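弗林顿居民用水协会对“软水改造”宣传提出质疑
要求厂商公开测试条件，建议住户九月前暂缓签约

（弗林顿讯）弗林顿居民用水协会今日发布对家用软水设备推销活动的意见。协会认为，目前在本地流传的几种说法缺乏依据，其中以“安装后全年燃气费减半”和“软化水可治疗湿疹”两项最为突出。协会已致函在本地销售设备的莱恩兹公司和西特尔公司，请两家公司提供支持上述说法的原始数据。截至发稿，莱恩兹公司寄来了一本彩色宣传册，西特尔公司尚未答复。

协会并不反对软水设备。弗林顿的自来水偏硬，水壶结垢、淋浴喷头堵塞，住户抱怨多年，这些都是事实。离子交换式软水机能够去除水中的钙镁离子，原理早已为人熟知，用不着哪家公司来“首创”。协会质疑的是从这一原理一路推到省钱、护肤、延年益寿的那套话术，以及随之而来的报价。

过去几个月，协会共收到28户居民送来的合同、报价单和宣传材料。同一型号的设备，在同一条街上出现过几种价格，差别最大的两份合同出自同一位推销员之手。多份合同把“水质检测费”列为必付项目，检测方法则是在客厅里往杯中滴几滴试剂，看颜色变化。这种滴定试剂可以粗略判断硬度，却不能说明水是否“有害”。按现行供水要求，硬度偏高的水仍属合格饮用水，推销员在演示时很少提到这一点。

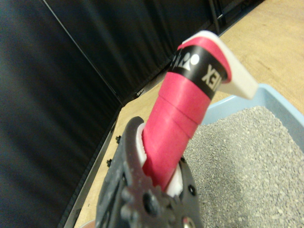 希达亚·西曼琼塔克则认为协会说得太轻了。按她的说法，推销员在她家坐到晚上九点，反复强调优惠当晚截止，她签了字，第二个星期邻居拿到的却是更低的“当晚截止价”。她希望协会直接公布推销员所用的全部话术，让大家听到第一句就知道第二句是什么。

协会接受这一意见。话术整理稿将张贴在弗林顿图书馆一楼，居民可自行抄录。需要说明的是，整理稿只记录居民转述的内容，协会没有录音，也不对每一句话的真实性作保证。有不同记忆的住户或公司，均可书面补充。

关于节能的说法，协会查阅了宣传册所引用的“弗利默比实验”。宣传册称，弗利默比的一处住宅区在安装设备后，热水能耗大幅下降。册子没有写明参加的户数，没有写明是哪个季节，也没有对照组。册中曲线图的纵轴没有刻度。协会两次去信询问，得到的答复是“数据属于内部资料”。既然是内部资料，就不宜印在封面上。

水垢确实会降低加热元件的传热效率，长期不清理的热水器也确实更费能源。但这笔账应当与定期除垢相比，而宣传册拿来相比的是一台从未保养过的旧机器。用柠檬酸或白醋给水壶除垢，花费很低；热水器除垢可请有资质的师傅上门，费用远低于一台软水机的首付。协会建议住户先把这一步做了，观察一个完整的账单周期，再来谈设备。

盐耗和排水是另一笔很少出现在报价单上的开支。离子交换树脂需要用盐再生，每次再生都会排出一定量的含盐废水。合同中普遍只写“少量用盐”，没有写明在弗林顿的水质和一般家庭用水量下，每月要加多少盐，多久再生一次。协会要求厂商把这两项数字写进合同正文，口头承诺一概不算。软化水的钠含量会有所上升，需要控制钠摄入的住户应当先咨询医生，并在厨房保留一个不经软化的水龙头。在协会看过的合同里，只有11份提到可以保留这样的龙头，其中还有几份把它列为加价项目。

至于皮肤方面的说法，协会的态度更为保留。有住户表示换用软水后感觉皮肤舒服了些，协会不怀疑这种感受。个人感受与疗效是两回事，而一台水处理设备也不应当以疗效作为卖点。家中有湿疹患者的居民，请不要因为安装了设备而停药或减少就诊。

莱恩兹公司在来信中表示，其设备“深受弗林顿家庭信赖”。协会请该公司说明这句话的统计口径，对方回答说，这是根据客户反馈得出的。反馈表是在安装当天由安装人员当面请客户填写的，那时设备尚未使用过一天。

协会在附近两个街区发放了约200份问卷，询问住户是否接到过上门推销、是否被要求当场付定金、是否拿到过完整合同副本。问卷仍在回收，协会不打算提前公布任何比例。回收数量不足时，协会会照实说明，不会拿零散的回答充当结论。

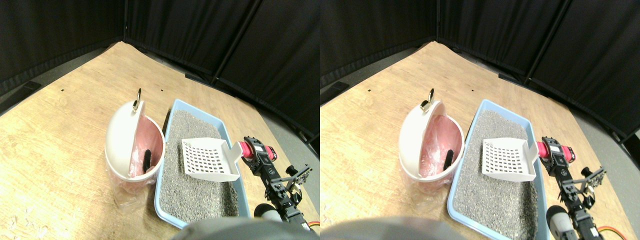 已经签约的住户还能退吗？
要看合同中有没有冷静期条款，以及设备是否已经安装。尚未安装的，应尽快以书面形式提出解约，保留寄送凭证，不要只打电话。已经安装的，先核对实际型号与合同所写是否一致，再查看定金和检测费有没有单独收据。

协会提醒，有些推销员会以“已经向工厂下单”为由拒绝退款。住户可以要求对方出示下单记录。协会见过的案例中，提出这一要求以后，推销员的口气往往会有变化，退款是否到账则各不相同，协会不作乐观估计。

对仍有意购买的住户，协会建议至少取得两家公司的书面报价，报价中应分别列出主机、安装、耗材和年度保养的价格。保修期内哪些部件免费更换、上门费由谁承担，也应写明。凡称“终身保修”的，请问清楚是谁的终身：用户的、设备的，还是公司的。一家成立不久的公司作出这种承诺，参考价值有限。

租房住户请先征得房东书面同意。软水机需要改动进水管路，搬离时拆除和复原的费用可能不低。协会手上有一份合同，把“复原”定义为封堵管口，房东显然不会同意这个定义。

协会将在九月再次发布意见，届时会附上问卷结果，以及两家公司的答复全文。若仍然没有答复，协会将刊登去信全文，并在公司名称后注明“未回复”。在此之前，协会建议居民暂缓签订新的安装合同，对任何“今晚截止”的优惠不必着急。

居民如需递交合同副本，可在每日下午两点至五点前往图书馆服务台，请事先遮盖身份证件号码和银行账号。协会不收取任何费用，不代为谈判，也不推荐任何品牌。

（完）

发布单位：弗林顿居民用水协会
供媒体即时刊用，转载请保留全文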